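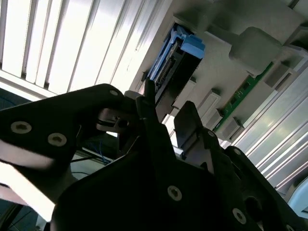
Black gripper and light grey chassis

About Skodberg

Skodberg is a small school for adults who start many things and would like to finish more of them. We are based in Flanditside and we teach in the evenings, in groups of ten at most. We do not give diplomas. Our students come to us with a language course left in the middle, a half-written application, a guitar which is still in its bag, or only a feeling that the evenings disappear.

How we began

The school started as a reading circle. We were reading books about motivation, and after one winter we noticed that we had discussed many good methods and used almost none of them. So we agreed that each member should choose one unfinished thing and bring it to every meeting until it was done. Some of the things were very small. One was a letter of two pages, and it took from November to spring. From these meetings came the first course, and we still teach it in nearly the same form.

What we teach

Dinu is our basic course and has 10 evenings. Every student chooses one task before the first evening and may not change it later. We look at how to cut the task into pieces that fit in one hour, how to come back after a week when nothing was done, and how to tell other people that you are busy without feeling guilty. Half of each evening is silent work at the table. Many students find this strange in the beginning, and later they ask for a longer silence.

Cloto is for those who have completed Dinu. It is about stopping. Sometimes a plan was good five years ago and it is not good for us now, but we carry it with us and feel bad every Sunday. In Cloto we go through such plans one by one and decide which of them we can leave in peace. The course is shorter and there is more talking in it.

Our numbers

Until now 984 people have taken part in our courses. We keep also a small library of notebooks, calendars and worksheets, and 43 of the worksheets were written by former students. You can borrow them for one month, and you may copy them for your own use.

Our way of working

Please do not expect loud speeches from us. Our teachers are ordinary people with their own unfinished things, and they will show them to you if you ask. We do not send messages between the lessons and we have no application for the telephone. If you miss an evening, you are welcome at the next one and you need not explain.

Prices and contact

Dinu costs 2,000 crowns, with worksheets and tea included. Cloto is half of this price. To reserve a place, write to the office in Flanditside and tell us in one sentence what you wish to finish. We answer within one week.

Page last changed: 26/12/2020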